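The Drawer

My mother-in-law, Montserrat Ocampo, believes a kitchen drawer tells you everything about a marriage. She opened ours in April, looked in for a while, and closed it again very gently, the way you'd close the door on somebody sleeping.

So I've been sorting. We started married life with one set of flatware, a wedding present, service for eight. Since then we have merged it with whatever came out of my old apartment, two office potlucks and a camping trip. I own 11 teaspoons and not one of them has a sibling. The forks are fine. Forks stay home. Spoons go out in lunch bags and yogurt cups and start new lives.

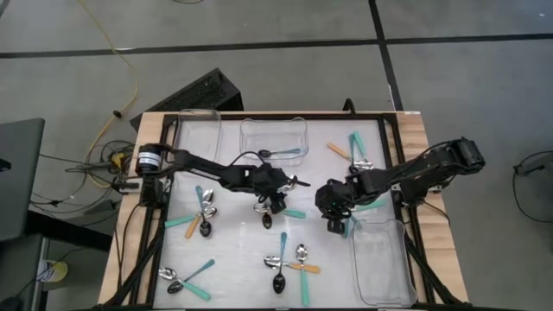
The other trouble is the organizer. I bought a bamboo one from Kilari, measured twice, and it was still half an inch too wide, so it lives on top of the fridge holding batteries. Then I looked at a matching set from Plasar, which was $280 before shipping, and I had to go lie down. For that money I'd expect the soup to come with it.

My husband's position is that a spoon is a spoon. He has eaten cereal with a serving ladle and felt no shame. I used to think this was laziness — now I think he may be the only adult in the house.

Anyway, I kept the ones I like and put the rest in a coffee can in the garage, next to the other coffee can, which I had forgotten about. It was full of spoons. Montserrat is coming back for Thanksgiving and I'm thinking of serving sandwiches.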